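Cell Notes: Looking After the Two-Arm Cell

The two-arm cell at the Rodora shop has been back in regular use since September, and several readers have asked how it is kept running between jobs. This item covers the routine as it stands now. It replaces the one-page sheet that went out with the spring issue, which still described the old single-arm layout and should be thrown away.

The cell is job number 782 on the maintenance list. Its two arms share one work area and are set up as a mirror pair. The control software is Hamada, run from a laptop, and the gripper mounts came from Darnier. Between them the arms had logged 2495 hours at the last service.

Start with the tables. The work surface is two tables pushed together, and the seam between them will open up if anyone leans on the front one. A gap is enough to catch a cord or a small part. Push the tables tight at the start of each shift and run a hand along the joint. If the front table has moved, the pick heights and the table edge in Hamada have to be taught again before any work is done. Nudging the table back by eye has been tried and the arms came in low on the left side every time.

Next, the gripper cables. Each one loops up from the mount and runs back along the arm. It needs enough slack for the wrist to turn all the way in both directions, and no more than that. Turn each wrist slowly by jog control and watch the loop through the whole move. If it pulls flat at any point, feed a little more cable forward and try again. If it hangs low enough to touch the table, take some back.

Then comes the meeting point. Most of the work in this cell is done with the two grippers close together over the table, so any error in one arm shows up there first. Bring both arms in at low speed and stop short of contact. The fingers should point at each other at the same height.
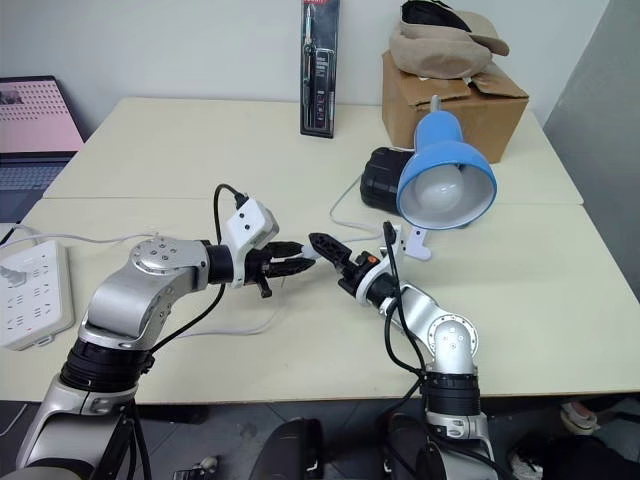
Grippers at the meeting point, and the right gripper with a small white connector.

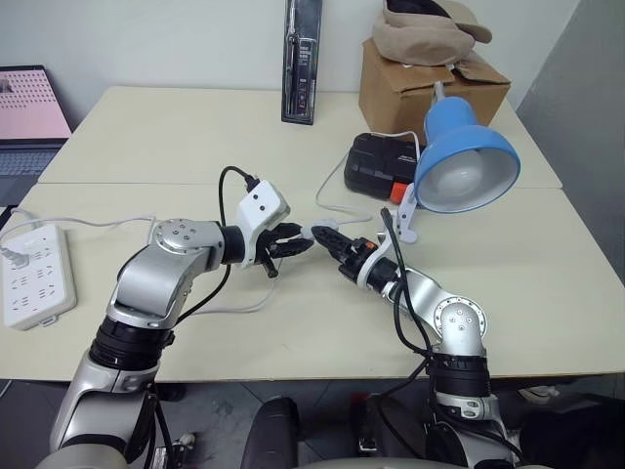
For small parts, set the grip force to 40 on the Hamada scale. The default is 80, which suits boxes and tool handles but will mark soft plastic. The setting goes back to the default whenever the program is restarted, so it has to be checked after every restart, including the one at lunch. We have asked for a saved profile and will report when there is one.

Brush out the gripper fingers at the end of the day. Dust and bits of packaging collect in the teeth and a part that should sit square will sit at an angle. A dry nylon brush is fine. Do not use the solvent from the paint bench, even a small amount on a rag.

Joint caps come off only at full service. A few of the screws on the left arm were overtightened last winter and two had to be drilled out, which cost the cell most of a week. Use the short driver from the Florinow kit and stop when the screw seats.

Cords on the table should be moved to the side before any program with wide arm travel is loaded. The same goes for anything standing near the middle. Programs for close work can be run with a lamp and a power strip on the table, as long as both have been entered in Hamada as keep-out areas. Check the entries against where the things are standing that day. A lamp that has been shifted a hand's width is no longer inside its area.

Faults go in the log at the time they happen, with the program name and which arm was moving. "Stopped again" has been written four times this quarter and is no use to whoever does the service.

The next full service is on a Thursday, starting at 7 a.m., and the cell will be locked out until the afternoon. Jobs that need both arms should be finished the day before. Single-arm work can go to the bench unit by the north door.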